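The Second Offer

By Harvey Tremblay
November 2023

The first call came while I was at the tire store. A woman from Postma said they were thinking about bringing back the show, and would I be open to a conversation. I said I was getting my tires rotated. She said she could hold.

I was nine when the show started and fourteen when it ended. It was called Talik Road, after our street, and it ran five seasons on Oltex, late in the evening and then early in the evening when people started to like it. There were 58 episodes. I have seen maybe six. My father had sold swimming pools in Okance for most of his life and had put himself in his own commercials, and somebody decided that a man who yelled like that at a camera would have an interesting home. He didn't yell at home. They had to work on that with him.

I told the woman no. She thanked me and asked if she could check back in a few weeks. Then she said my sister had already agreed to a meeting, which I had not known.

I paid for the tires and drove over to Bet's. Her front door was unlocked and she was in the kitchen with the contract, or what she called the contract. It was four pages stapled at the corner and mostly about travel. 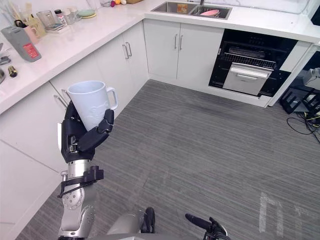 Bet said I was going to act like she had sold a kidney, and I could skip that part. All she had done was agree to sit in a room with them. She said it would be eight weeks of filming, in August and September, and the money for those eight weeks was more than she made in two years at the dental office. She said I had always been the one who could afford to say no.

"I sell insurance," I said.

"You know what I mean."

I did, a little. In the third season they gave Bet a boyfriend. He was a real person and he did like her, but he was found by the production and driven in from another county, and when they broke up it was in the parking lot of a bowling alley with three trucks of equipment there. She was sixteen. They did it twice because a plane went over the first time. For years afterward people would come up to her at gas stations and say his name. I got asked about my braces.

"What does Mom say?" I asked.

"Mom wants to know if they'd do the kitchen."

They had done the kitchen the first time. They took out a wall so that two cameras could see the stove. When the show ended, Postma offered to put the wall back, and my mother said to leave it. She liked the light. My father walked into the place where the door used to be for about a year, reaching for the knob.

Bet got up and put the pages in a drawer. She said they wanted all of us or they didn't want it, and she wasn't saying that to pressure me. It was just what the email said. I asked to see the email. It said the network was "most excited about the full family." It also said that over 200 people had written in after the reruns, and a good number of them had asked what happened to the little brother.

"Nothing happened to him," I said.

"So you can tell them that. That's an episode."

I went home. I didn't call anybody that night.

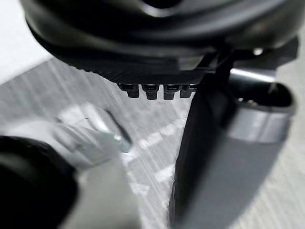
The publicity picture from our first season hung in my parents' hallway, and I looked at it longer than I meant to when I went over there the next afternoon. It was the one Oltex used for everything, all of us on one bench in front of the garage. They had put my parents on the ends with a cushion under each of them, and Bet and me in the middle without any. We looked like those four small black tabs hanging side by side, the outer two a bit higher than the pair between them. My mother is squinting. My father has his commercial face on. Bet had been told to lean away from me, since the first season was supposed to be about us fighting, and she was doing it from the neck up only.

My father came in from the yard and stood next to me.

"They paid me extra for that," he said. "For the still photo. It was a separate fee."

"Do you want to do it again?"

He thought it over. He is slower to answer than he was.

"I'd like to be asked," he said. "They called you and they called your sister. Your mother was on the phone with them for an hour. I'm the one who had the catchphrase."

I had not thought about that. I said maybe they were going to call him last, as the main one, and he said maybe. He went to wash his hands. I could hear him in there with the water running, trying out the catchphrase under his breath. It was "Jump in, dummy." He tried it fast and then slow.

The woman from Postma checked back on the day she said she would. I was in my car again. She asked if I'd had time to think, and I said I had one question, which was whether anybody had a phone number for my father. She said she was sure they did. I gave it to her anyway and made her read it back.

"And where are you on it?" she said.

"Call him first," I said.

She said she would do that right now, and hung up. I waited in the lot outside my office for a while. Then I called the house to see if the line was busy, and it was.

Contact the editors | Copyright 2023, all rights reserved by the author | Back to top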